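For release, October

**Skolov opens shared fit-out room with Venetti storage**

Skolov has opened its refitted workroom, 136 square meters. Red brick kept. White open cabinet and desk along it, metal shelving by the refrigerator, window counter for bags and water bottles. 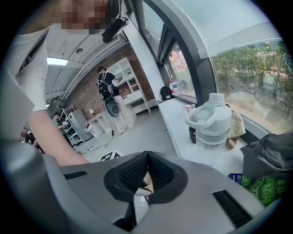 ## Storage and floors

Shelving by Venetti, floor work by Reddy. Marble tile, gray and white, easy to wipe down. Counter space for jackets and jugs, low shelf for shoes. Fit-out took about 45 days, a bit longer then planned.
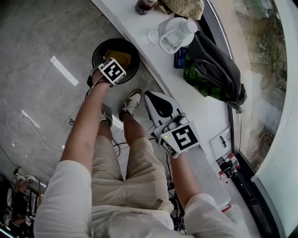
Gopinath Marar said the old room never had anywhere to put a coat. Bookings open now, 60 places.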